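Open Day at Serkinville: A Look at the Medical Records and Coding Program

August
By the Second Career Diary
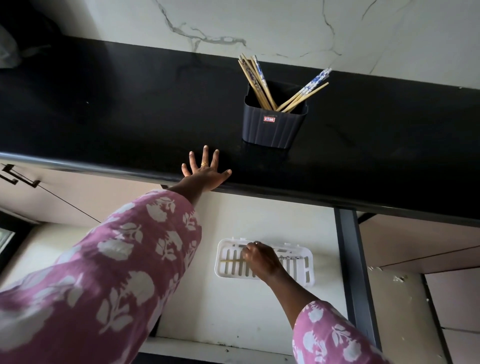

Ask them where the students do their placements and don't leave until you get a straight answer, a reader wrote under my last post, and I took that with me on the drive over. It was good advice! I probably would have spent the whole visit looking at brochures otherwise, and I came home with enough of those anyway.

So, some background if you're new. I've been working the front desk at a dental office for a long time, and I've been thinking about moving to the records side of things, which means coding, chart review, release of information, all the stuff that happens after the patient has gone home. Serkinville College runs a one-year certificate in it and a two-year degree, and twice a year they open up the health building so people like me can poke around.

The building is called Delacroix Hall and it's at the far end of campus, past the gym. I parked in the wrong lot (the signs say "Health" but they mean the student clinic) and got there at ten past nine, just as the welcome talk was starting. Standing room only at the back. The talk was mostly for the nursing crowd, and I'll admit I drifted a bit during the part about uniforms.

After that we split up, and the records group went upstairs. It was a nice mix of ages, a few people straight out of high school, a couple in scrubs who had come off a night shift, and plenty of us in the middle. The instructor taking us around had coded for a hospital for years before she started teaching, and she talked fast and didn't sugarcoat much. I liked her right away.

The main room is a computer lab with 31 seats, and that's also the limit for each fall class. They do all their practice in a program called Malska, set up to work like a hospital records system, and it's loaded with 3,000 made-up patient charts. We each got to log in and try one. Mine was a man with a broken wrist who also had diabetes, and I had to find everything in the doctor's notes that needed a code and put it in the right order. I got the wrist. I got the diabetes. I completely missed that he'd come back for a second visit, and that changes the code for the wrist, so my claim would have bounced. The woman next to me missed the same thing and we both groaned out loud.

What surprised me was how much reading there is. I had pictured a lot of typing and looking things up in a big book, and there is some of that, but most of the time you're reading a note somebody wrote in a hurry and working out what they meant. If you can't tell, you don't guess. You send a question back to the doctor, and there's a whole unit on how to word those questions so you aren't steering the answer. I could have listened to that part for another hour!

Then we walked through the privacy room, which is a mock release desk. Students take turns playing the clerk and the person asking for records. An ex-husband wants his ex-wife's chart, a lawyer's office sends a form with the wrong dates on it, a mom wants to see her grown son's test results. You have to say yes or no and point to the rule. I deal with a small version of this at the dental office, and I now suspect I've been a little too helpful on the phone.

On to placements. I asked. Degree students do 100 hours, most of them in the records department at Clallemano Regional, and the college sets it up for you. Certificate students don't get a placement as part of the program. They can ask for one, but it depends on who has room that term. The instructor said so plainly and didn't try to dress it up. For me that matters a lot, because nearly every coding job I've looked at wants experience, and remote jobs want even more of it.

Money was covered in a short session at the end, and the handout was clearer than I expected. Books and software access for the first year run $800 on top of tuition, and you can't really get around it with used copies because the code books change every year. The certification exam is extra. There's a payment plan by the month. Financial aid had a table downstairs, but the line was long and I'd already eaten two of their cookies, so I took the form and went.

A few loose bits for anyone thinking of going to the next one:

The evening section is real, in person, two nights a week, and it's the one that fills up first.

You need medical terminology before you start, or you can take it over the summer. Anatomy can be done alongside.

Typing speed came up and they don't test for it.

Go to the upstairs tour even if you're only half interested. The downstairs displays are nearly all nursing and imaging.

I'm leaning toward the two-year degree, evenings, if I can move my Thursday hours at work. Applications for the spring term open in October, and I still have to track down my old transcript, which has my maiden name on it and is in a box somewhere in the garage.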